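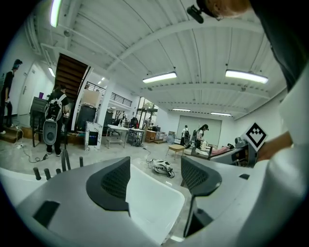

Home News Business Regions Archive Contact

Tray supplier Kaveck to drop two sizes as caterers move to shared wash contract

Kaveck will stop making two of its reusable meal tray sizes in February and move the capacity to a single format used by school and hospital kitchens in the Garivov district. The company confirmed the change in a notice to customers on Monday.

The decision follows a wash contract signed last year by the district's kitchens. Under the contract, used trays are collected from every site and cleaned at one plant in Skisel. The plant runs two conveyor lines with fixed rack spacing. Trays outside that spacing have to be loaded by hand on a separate machine, and the operator bills them at a higher rate.

Kaveck's notice lists 846 kitchens and serving points on its customer register. Of these, 393 already use the standard format only. The others hold mixed stock, mostly older trays bought before the contract was drawn up.

"The two sizes being withdrawn differ from the standard by a few millimeters on the long side," said Fulvio Bassi, product manager at Kaveck. "On a shelf you would not notice. In a rack the lip catches, and the line stops."

Stoppages were the main complaint in the plant's first operating report, which recorded 809 of them over the contract year. Most were cleared in under a minute. The report did not separate those caused by tray size from those caused by warped or chipped edges, and the plant has since begun logging the two separately.

Customers can keep using the withdrawn sizes until they wear out. Replacement lids will be stocked for two years. Kitchens that want to change over sooner can return old trays in lots of 200 and receive credit against the standard format, provided the trays are stacked by size and free of labels. Lots with mixed sizes will be sent back at the customer's cost.

Vitale, the other supplier approved under the contract, makes only the standard format and is not affected. Its trays and Kaveck's can be stacked together, although the lids are not interchangeable — Vitale uses a deeper rim.

Some smaller kitchens have asked for the shorter of the two sizes to be kept, as it fits older serving carts with narrow runners. Kaveck said it had looked at an adapter rail for those carts and expects to have a price for it before the change takes effect. The rail clips onto the existing runner and needs no drilling.

Orders for the two sizes will be accepted until the end of January, subject to stock.

We use cookies to remember your settings and measure traffic. By continuing to use this site you accept our cookie policy. Accept Manage settings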